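Drying and storing bed linen in a small flat

I have lived for 11 years in flats without a garden and without a tumble dryer, so the drying of sheets is a subject I know well. Some readers of the Jilter housekeeping pages asked me to write down how I do it. These are my habits, and your flat may need other ones.

Before the wash

Close the buttons of the duvet cover. If you leave it open, the pillowcases and the socks will travel inside it and come out as a hard wet ball. I turn the cover inside out as well, and I shake the corners over the bath, where the fluff can be rinsed away.

Do not fill the drum to the top. You should be able to put your flat hand between the washing and the upper part of the drum. One double set is enough for my machine. When I tried two sets together, the middle of the sheets came out with dry powder still on them.

I use less powder than the packet tells me. Our water is soft. If your towels feel stiff after drying, try half the amount for a few washes before you buy any softener.

Hanging without a line

Take the sheets out as soon as the machine stops. Creases become strong when wet cotton lies folded, and after one hour you will need the iron.

Two people make this easier. Each holds two corners, you pull gently, then you snap the sheet once like a sail. My neighbour Xiomara Benavides taught me to pull also from corner to corner across the sheet, which brings a crooked hem straight again. When I am alone I put one end under a clean heavy book on the table and pull from the other side.

I hang a sheet over the top of two open doors, with an old towel under it to protect it from dust and paint. A folding rack is good for the pillowcases. Leave one empty bar between the pieces. Open the window for 45 minutes in the morning, also in winter, then close it. In May I leave it open until the evening.

Fitted sheets dry slowly in the elastic. Turn the corners outward after a few hours and they will be ready with the rest.

Folding

I do all my folding on the bed, for my table is too small. Put your hands inside two corners of the fitted sheet, bring them together and turn one corner over the other. Do the same with the other two. Now lay it down and fold the elastic side in, so you have a rectangle that is nearly straight. Nearly is good enough for a cupboard.

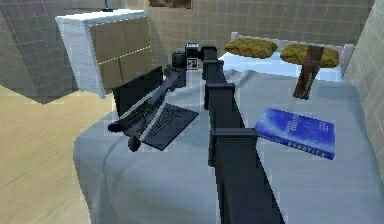
Keep every set together inside one of its own pillowcases. You take out one parcel and everything is there, and you do not pull down the whole pile at ten in the evening. I write the bed size on a small piece of cotton tape and sew it to the hem with four stitches.

Let the linen rest for a night before you close it in a cupboard. It can feel dry and still hold some damp in the seams. Put the fresh set at the bottom of the pile and take from the top, and all your sheets will get old at the same speed.

For a stale smell in the cupboard, empty it, wipe the shelves with a little white vinegar in water and leave the doors open until the wood is dry.

Ilham Tuhumury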